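Notes on Choosing a Gripper for Kitchen Work

Filed in February, from the workbench at Hiltstead

It has been the practice of this blog to report on equipment only after a reasonable period of use. The present entry departs from that practice in one respect: the comparison is still under way, and the figures given below should be read as interim.

The purpose of the exercise is to select a gripper for light household tasks. Three candidates are being considered. The first is the Nusard parallel gripper, a two-finger unit with flat rubber pads. The second is the Halász adaptive hand, which has three fingers and a certain amount of give in each joint. The third is a soft gripper printed and assembled by Kumiko Hamada, who has kindly allowed me to test it before she has settled on a name for it. All three are fitted to the same arm and driven by a Vadex controller, so that differences in the results may fairly be put down to the grippers.

Before any of the three was allowed near a real object, it was necessary to agree on the tasks. Bhavana Achari and I took the view that a gripper should be judged against what hands do in an ordinary kitchen. A set of standard blocks would have been simpler, and Tibor Tóth argued for them at some length, but neither of us has ever needed to put a standard block away after supper. We therefore recorded the tasks by hand first, from a head-mounted camera, and drew up the test list from the recordings.

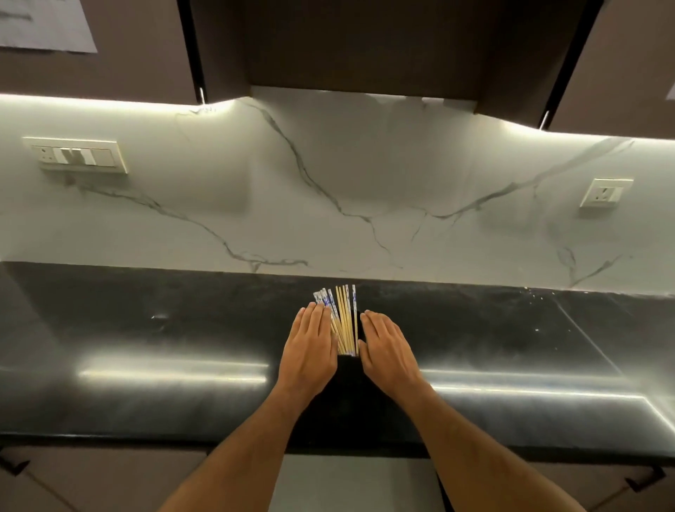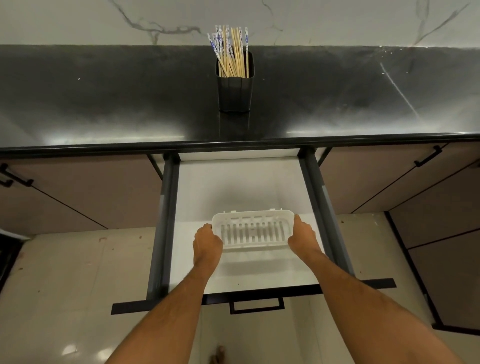

Two of the hand-recorded tasks: chopsticks at the back of the counter, and a white tray in the open drawer.

The full set of recordings comes to 236 clips. After the unusable ones were removed, 67 were kept as references, and from these five tasks were chosen for the gripper trials. Each gripper attempts each task five times. I am aware that five attempts is a small number, and nothing in this entry should be taken as a statistical claim.

The Nusard was tried first. It is quick, it closes where it is told to close, and it has not once required recalibration. On rigid objects with two parallel faces it is excellent. Its difficulty lies with bundles. When it closes on several thin sticks, those in the middle are held firmly and those at the edges are free to turn or slip, particularly where some are wrapped in paper and some are bare. Reducing the closing force made matters worse. Wider pads improved them, and I would advise anyone buying this gripper to order the wider pads at the outset, as the postage on a later order is considerable.

The Halász hand deals with bundles far better. The third finger gathers in whatever the other two have missed, and the joints yield before anything bends. Its weakness is size. In a drawer, the knuckles stand out beyond the object on both sides, and the planner must be given a generous margin or it will refuse the approach altogether. Przemysław Szczepańska spent the better part of an evening adjusting the collision model and succeeded in gaining a little room — enough for a wide drawer, though I should not care to rely on it in a narrow one. The cable also leaves the wrist at an awkward angle. I have written to the supplier on this point and await a reply.

The soft gripper has completed two of the five tasks so far, and it would be improper to rank it yet. It is gentle and very quiet. It is also slow to release, and lighter objects tend to cling to the fingers for a moment after the air is let out. Ms Hamada is preparing a second set with a rougher surface.

A wider question has arisen from the tray task. A person will usually take a tray by both ends. A single arm must either take one end and accept the droop, or grip the middle and accept whatever shape the middle happens to have. Renzo Ferraro has offered the loan of a second arm, and the Vadex controller will in principle drive two, although the manual devotes only half a page to the subject and that half page refers the reader to an appendix which my copy does not contain.

On the matter of cameras, a short note for those who have written in. The wrist camera is adequate for matt surfaces. Polished dark stone is another matter: the reflections of strip lighting are repeatedly marked as edges, and the depth readings near them are not to be trusted. A polarising filter has been ordered. Until it arrives, trials over glossy worktops are being run with the lights under the cupboards switched off, and the attempts made before that change will be repeated for all three grippers.

The remaining soft gripper trials will be entered in the results table as they are completed. Readers who have run two arms from one Vadex controller are invited to write to me, especially if they possess the appendix.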